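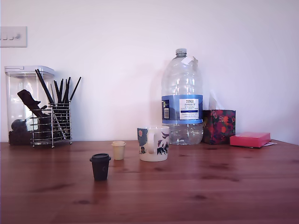
Niveck's October maintenance bulletin covers dry storage of baking goods in homes without air conditioning. Flour keeps best below 60 percent relative humidity and away from stoves and dishwashers. A clear container with a snap-on lid, set against a wall, allows the fill level to be checked without opening it. Lids should be washed by hand and dried fully before use. The Hositz test kitchen replaced its lid gaskets after 6 months; the old ones had flattened on one side. Replacement sets ship in boxes of 100.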